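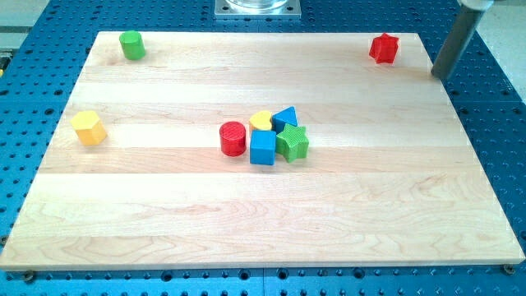
Figure 1. Colored wooden blocks on a board of pale maple strips.

Wunville Small Wood Products Drying Project
Progress report to the Mkhize Fund, second reporting period
Prepared by Princess Padilla, project manager
10th March

1. Status

The project is on schedule against the revised work plan agreed in October. Kiln 1 has been in regular use throughout the period. Kiln 2 was commissioned five weeks later than planned because the replacement vent actuators arrived with the wrong voltage rating. The supplier exchanged them at no charge. Spending is within budget on all lines except electricity (see section 5).

2. Kiln operation

Both kilns are dehumidification units with a nominal capacity of 4000 board feet each. Maple is loaded at 4/4 thickness on 3/4 inch stickers and dried to a target moisture content of 7 percent. The schedule in use is the conservative one proposed in the first report, with the dry bulb temperature held down until the stock is below 30 percent. Faster schedules were tried on two charges and gave more surface checking in the wider boards, so they have been dropped.

Sample boards are weighed daily. Final moisture content is checked by oven test on sections cut at least 16 inches from the board end. Pin meter readings are recorded as well but are used only to find wet pockets. Agreement between the two methods is acceptable below 12 percent and poor above 20.

3. Grading and losses

Tanveer Arain took over grading at the start of the period. He has regraded the stock held over from last year, and 564 boards were moved down one grade, mostly for end checks and gray stain. The stain dates from the summer, when logs stood too long at the Vovholm yard before sawing. Logs are now sawn within ten days of delivery and the ends are coated at the landing.

Downgraded boards are ripped into strips and edge-glued into panels. Color matching between strips remains loose, and buyers of kitchen and toy goods have accepted this so far. Buyers of drawer stock have not - two orders were returned for excessive color variation, and panels for that market are now made up from sorted strips only.

4. Glue line testing

A total of 400 shear specimens were cut from panels glued during the period. Wood failure was above the 80 percent threshold in all batches but one. The failed batch was glued on a morning when the shop was below the minimum temperature given by the adhesive manufacturer. The panels were scrapped. A thermometer has been fixed beside the clamp rack and the reading is entered on the batch sheet before spreading starts.

5. Budget

Electricity is over budget by 11 percent. Most of the excess comes from Kiln 2, where the door seal leaked for the first three charges. The seal has been replaced. We request approval to move the unspent balance of the travel line to cover the difference. The Telex data logger was bought from the equipment line as approved.

6. Work for the next period

- Complete six charges in Kiln 2 and compare energy use per board foot with Kiln 1.
- Begin drying 8/4 stock, one charge only.
- Finish the written procedure for end coating and log storage.
- Train a second grader. Tanveer Arain will be absent for part of the period and there is no cover at present.

Charge records and oven test sheets are held at the Wunville office and can be sent on request.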